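One Bin on the Table: Talking Cans With Na-rae Ok

Na-rae Ok thinks most kitchens are set up wrong for empties. She runs the tidying workshops at Mostby, and her advice on drink cans fits on an index card: put an open container on the table, drop each can in when you're done, carry the lot out once a day. People pay $22 for this. I went to see her in February, expecting to be told that a box is a box, and came away only partly converted.

"The can gets put down where the person is sitting," she said. "You can own the nicest recycling cabinet in the world, and the can is still next to the laptop at 4 p.m."

I said that sounded like an argument for people getting up.

"Sure," she said. "How's that going at your place?"

It goes badly at my place. Still, a bin on a dining table is a bin on a dining table, and I told her I didn't want to look at one while I ate. 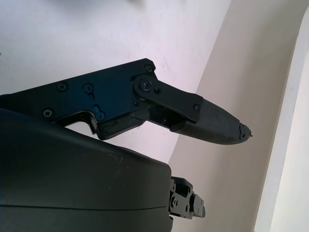

Plastic is the part of the plan I trust least. Anything made of it that gets used every day ends up looking tired, and a container that is dragged across a table, filled, carried off and rinsed is going to be used every day. I brought up thin cracks like the ones running crookedly over that black surface, and a tip gone as ragged as that one, and asked how long she expects her own bins to stay fit to be seen. Ok wouldn't give me a number. "Long enough that you've formed the habit," she said, and then, when I kept looking at her, "A few years. I've had to replace some."

She is firmer about shape. The sides should lean out a little so the bins nest. She wants a rim you can get your fingers under – smooth walls with no lip are, in her view, how cans end up on the floor. Grevora sells a lidded version that she has stopped recommending, on the grounds that a lid is one more thing to lift and people with a can in one hand and a phone in the other won't lift it. That I believe.

Color is where she lost me. She prefers blue because, she says, guests read it as recycling without being told. I asked what she was basing that on. She said years of watching guests. Where I grew up the recycling was green, and I'd have put my lunch scraps in a blue one quite happily.
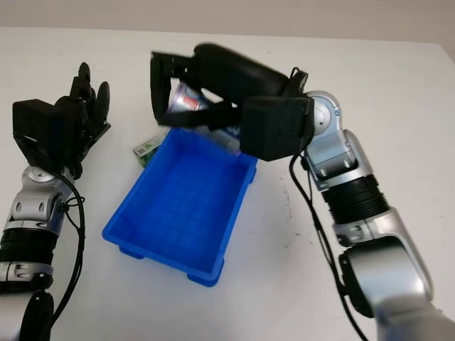

Salma Kamel, when I called her afterward, thought the whole plan was backward. She had tried it for 3 weeks at the Solia office, and by the second week the bin had napkins in it, then a fork, then somebody's mail. Her view is that an open container on a table invites everything, and that the trick is to keep it somewhere slightly annoying to reach. "Cans only" on a label did nothing, she told me.

I put this to Ok by email. Her reply was that the Solia table was already too crowded and that the bin needs room on every side, so it looks like it has a job. I'm not sure how you would ever prove that wrong, and I told her so. She sent back a smiley face. 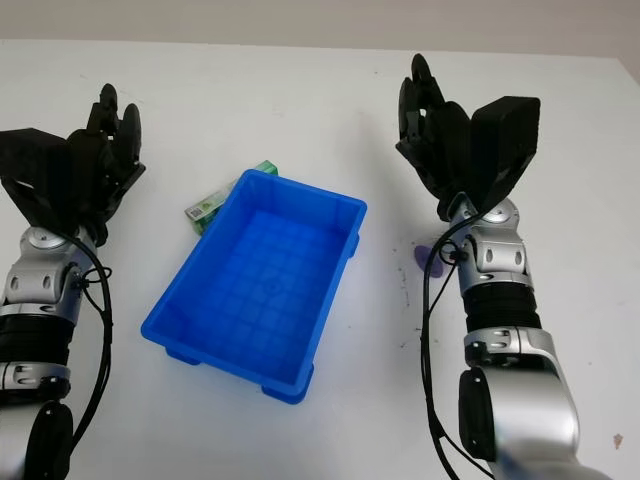 Does It Have to Be Straight?

I had assumed someone in her line of work would care about lining things up with the table edge. She doesn't. "Crooked is fine. Turn it toward whoever is using it." What she does care about is the bottom. She likes a molded grid on the inside, which she claims makes the last dribble of soda easier to rinse away. I have my doubts – a grid is also a lot of little corners for soda to dry in – and she admitted that she goes over hers with a brush.

She is strict about laying cans down on their sides instead of standing them up. Standing cans tip when the bin is carried, she says, and the ones that tip are always the ones with something left in them.
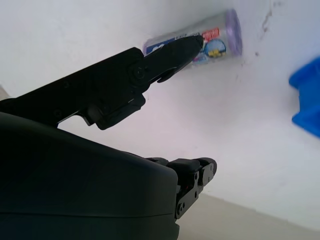

She doesn't believe in crushing them, either. Some machines that pay back deposits want the can whole, and a crushed one can leave a sharp fold where a child might grab it. I asked about the space they take up. "Then take them out more often," she said, which has been her answer to a lot of things.

I have had a bin on my table for 7 days now. There are cans in it. There is also a pen, a bread tie and a Seneviratne catalog, and I have not told either of them.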